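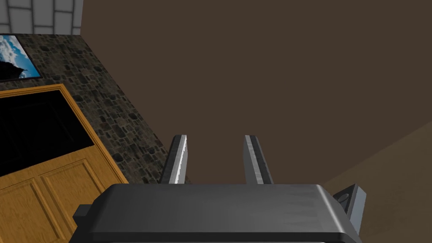 Does a cold bedroom make you sleep better? Maybe, but I've had the window open for most of September and all I can swear to is a stiff neck.

I started this after reading the Plalleck booklet that came with the mattress. It says cool air, no screens, same bedtime every night, and a "wind-down ritual," which as far as I can tell means buying one of their teas. I skipped the tea. The rest I've done, more or less, and I've been writing down how I feel at 7 every morning on a scale I made up and keep changing.

Last night was a 4. I was in bed on time, asleep late, awake again when the garbage truck came through. The sleep app gave me an 84 and a little moon. I don't know what it thinks it was listening to. A few nights ago I lay there reading until well past 2 and it congratulated me on my deep sleep, so I've stopped taking the moons personally.

Yuxi Lei at work swears by magnesium. She gave me the link to the one she takes and I read the reviews over lunch. There are 1,116 of them and nearly every one has five stars, and a good many use the phrase "out like a light." Maybe people do all talk like that. I asked her how she slept before the magnesium and she said fine, mostly. I let it drop.

What bothers me is that I can't tell a good night from a good mood. If the morning is sunny and there's nothing on the calendar, I put down a 7. If I have to drive out to Workholm before nine, it's a 3, whatever happened with the pillow. I went back through the notebook tonight and the window hardly seems to matter. Coffee after lunch might. I had it twice last week and both nights were bad, but I was also fighting with the insurance people on one of those days, so who knows.

Gadgate has a blanket for around $200 that is supposed to keep you at the right temperature all night. The page says "clinically inspired." I read that three times and still couldn't say what it promises. I closed the tab, then opened it again to check whether it came in gray. It does.

Plan for the rest of the month: no coffee after noon, window shut, app deleted. I know that's changing everything at once and I won't learn a thing from it. I'd just like my neck back.

Call Desmet about the radiator. Buy milk.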